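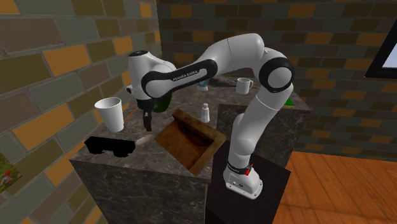
Marble starts out as limestone. Plain old limestone, made of shells and bits of sea creatures that piled up on the ocean floor. Then it gets buried. Deep! Down there it's hot and the weight is huge, and the limestone slowly cooks and squeezes into new crystals. It doesn't melt, it just changes. Pure marble comes out white. But a dark gray marble countertop had other stuff mixed in, like carbon from tiny dead things. Neat, right? Rocks that change this way are called metamorphic. Big word. Say it 2 times.

So how do you get it out of the ground? Quarry. That's a giant open pit. At the Maltholm quarry they cut it with a long wire covered in diamond bits, and one big block can weigh more than 2,000 pounds. Then saws slice it up like bread, and then its polished till it shines.

What about the stripes? Those are veins. Cracks opened in the rock, water carried minerals in, and the minerals stayed behind and went hard. Every peice of marble has its own pattern.

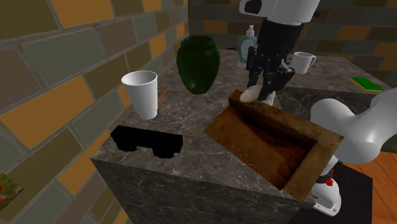 Okabe wrote in to ask if lemon juice really hurts marble, and yes, it does! Lemon juice is an acid. Acid eats at the calcite and leaves a dull spot. Vinegar too. So wipe it up quick.

Next time: granite. Totally different rock, it comes from magma.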